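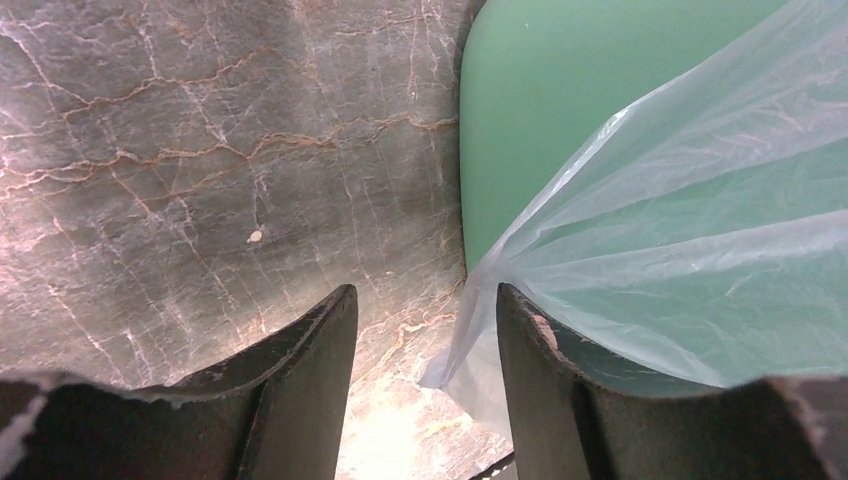

Dark marble, white veins, a few rust-orange ones running across.

Stusus stone sealer, the 300 ml bottle - review after 2 months

Home Reviews Kitchen Bath Floors Contact

Search reviews Go

Quick one, I have to be out the door by four.

Bought this in July after a lemon sat cut side down overnight and left a dull ring on my counter. Sealer does not fix rings. Says so on the bottle, I read that after. The ring is still there, you need a polishing powder for that and I haven't gotten around to it.

So, the sealer. Thin stuff, like water, faint smell of nail polish for an hour or so. Wipe the stone down, let it dry overnight, put it on with a cotton rag, wait ten minutes, buff it off. I waited more like twenty the first time because the phone rang. Came up hazy and streaky. Had to put a second coat over the haze and buff right away, which did clear it. Took me most of a morning and my shoulder was not happy.

Water beads now. Coffee beads. Olive oil I left on for half an hour and it wiped up with no dark spot, and before this oil went straight in. Red wine, didn't test on purpose, but there was a spill at a birthday and it came up fine. Vinegar still etches. Any acid will. No sealer I've used stops that so don't beleive the front label where it says "total protection".

Price. $106 at Rarnton for the kit, which is the bottle, two rags and a pair of gloves that split on me right away. The bottle by itself is cheaper online but shipping eats the difference. I used nearly half on one kitchen, two coats. The Butum one I had before was a spray, a lot cheaper, and it quit beading in about five weeks. This one is at two months and the only weak spot is next to the sink, where it gets wiped all day long.

Gripes: cap leaks if you lay it on its side. Instructions are in tiny gray print. No date on the bottle for how long it keeps once its open.

Haven't tried it on honed stone. A reader asked about slate too, no idea, ask the store.

Would I buy it again - yes, on sale. Not at full price. If your counter is small get the Filip wipes and redo them every month, less mess and no buffing to speak of.

4 out of 5. Would be 4.5 with a decent cap.

178 people found this review helpful

Recent reviews
Butum spray sealer, the short version
Filip stone wipes, tub of 40
Cast iron trivets that don't scratch
Grout pens: three tried, one kept
Rarnton dish rack, one year later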